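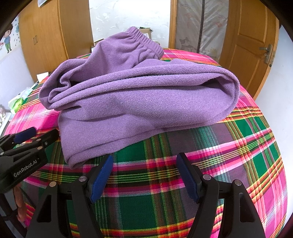
Purple fleece on a plaid bedspread.

Annan Song Cards: README and data card

What this is

A set of 300 records describing songs written for touring youth choirs and stage casts. Each record covers one song as it appears in the Annan songbooks: title, credited writers, key, verse count, whether a choir part exists, and which show it was used in. There is no audio in the set and there are no full lyrics. If you came for either, you can stop reading.

The cards were typed up at Terbridge from printed songbooks and show programs. Prerkico hosts the files. Anevell is the name of the small script that checks them, and it checks less than its name on the front page suggests. It will catch an empty title. It will not catch a wrong one.

Files

songs.csv -- one line per song
shows.csv -- one line per show program
credits.csv -- writer and arranger names as printed
notes.txt -- typing notes, uneven, worth reading anyway

Where the credits come from

Every writer credit is copied from print. I don't trust all of them. Songbooks of this kind like to put a whole group down as the author when one person wrote the tune, and later editions drop names without a word. In 32 records the songbook and the show program disagree. Both versions are kept in credits.csv, marked A and B, and we did not pick a winner. Anyone who tells you they know which is right should be asked for a manuscript.

The "influence" field

An earlier version had a score from 1 to 9 for how much a song meant to the casts who sang it. It was filled in by people who had sung the songs, from memory, long afterward. I took it out. You may still find copies with the column in place. Please don't average it.
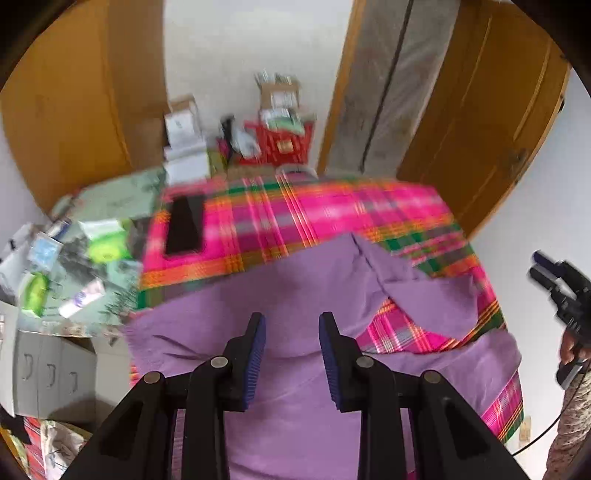
Song categories are the weakest part of the set. The labels (opener, ballad, medley, finale, other) were made up before the typing started, and plenty of songs don't sit neatly under any of them. A label like "ballad" tells you as little as "large purple cloth" tells you about what's lying on a plaid bedspread: true, fine for finding it again, no help on what it is for. Use the labels to sort and don't build a finding on them.

Known problems

Keys are the printed keys. Casts moved songs up or down to suit the soloist, and the programs never say so.

Medleys are counted as one song in songs.csv and as separate songs in shows.csv. This is a mistake. Fixing it would break the row numbers that other people already cite, so it stays until version 2.

Translated songs are thin. If a book gave only the English title, so do we.

Using it

Fine for looking up a title or comparing editions. Poor for any claim about which writer mattered most -- the books that survived are the ones somebody liked enough to keep.

Corrections go in the tracker with a scan of the page. "I was there" is not a scan.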